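Ticket: Kakero sync keeps dropping my newest notes
Opened by Yaqin Wan | Status: waiting on reporter 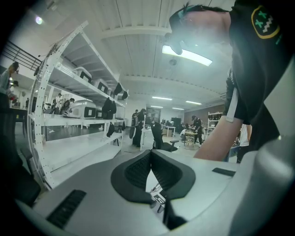 Attachment 1: someone leaning in over the gripper, bright light behind them.

Hi all, me again! The short version is that my shared notebook in Kakero stops syncing once it gets big, and it only eats the new stuff. Old pages are fine. I write something on the laptop, I see the little green check, I open the tablet and the page is there but with no text in it (the title comes through, which is almost worse).

The notebook has 830 pages, mostly recipes and a long running list of what I planted where. I started noticing trouble at around 565, but I'd also switched to the Jusard theme that same evening, so I blamed the theme and wasted two nights on it. Went back to the default theme, same blank pages.

What I've tried so far:

- Signed out and in on both devices. No change.
- Cleared the cache on the tablet. It pulled everything down again (took forever!) and the same pages came up blank.
- Split the notebook in two. The smaller half, 385 pages, syncs perfectly. The bigger half still drops text.
- Turned off image previews, which Armindo Ramalho suggested in the other thread. It did get faster, so thank you, but the blanks are still there.

June 19, 2023 update: Normunds Kalniņš asked me for the log and I've pasted the part that repeats:

sync: page body deferred, queue full
sync: page marked complete

So it looks to me like it gives up on the body and then ticks the box anyway?? I'm no programmer, but that second line seems awfully cheerful.

Normunds also wants to know if I'm on the old sync server. I think so, the settings page says Lombardi and there's a grayed-out button to move to Mirkia. I can't click it. Does someone on your end have to switch that on for me? I've exported everything, so go ahead whenever, I won't lose anything if it goes sideways.

2 comments | 0 shares

We use cookies to keep you signed in. Accept | Settings

Contact support | Terms | Back to top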